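Ziad_Tarawneh
Pessoal, troquei o rádio velho por um Flaseck e agora chia o tempo todo em FM! Já mudei a antena de lugar 23 vezes.

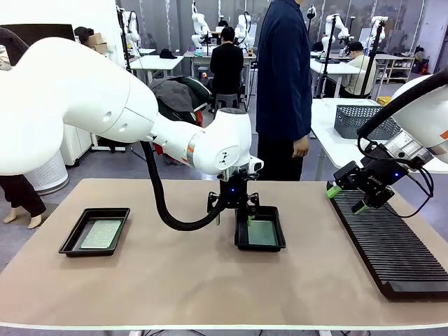
De noite piora, e eu só queria ouvir meu futebol.

firdevs.k
Tira o carregador do celular da mesma tomada. O meu parou na hora.

nabiljaber
Discordo, isso é antena ruim. Compra uma externa.
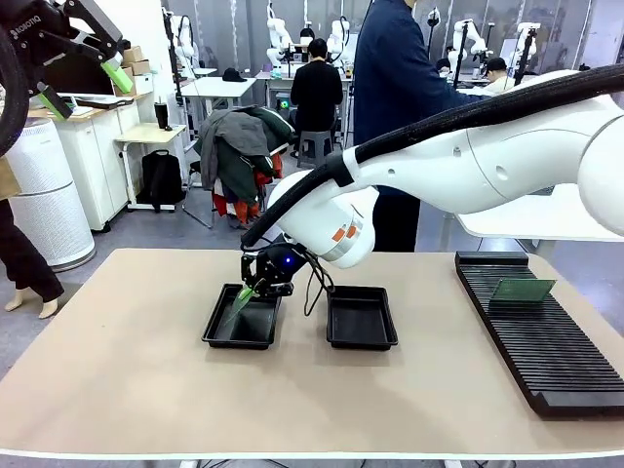
Placa verde e bandejas pretas

Ziad_Tarawneh
Externa em apartamento alugado? Complicado...
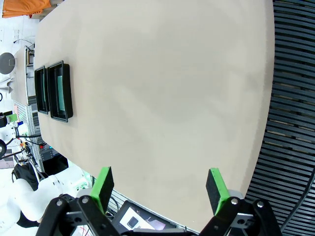

Ashraf: testa o carregador antes de gastar, ué.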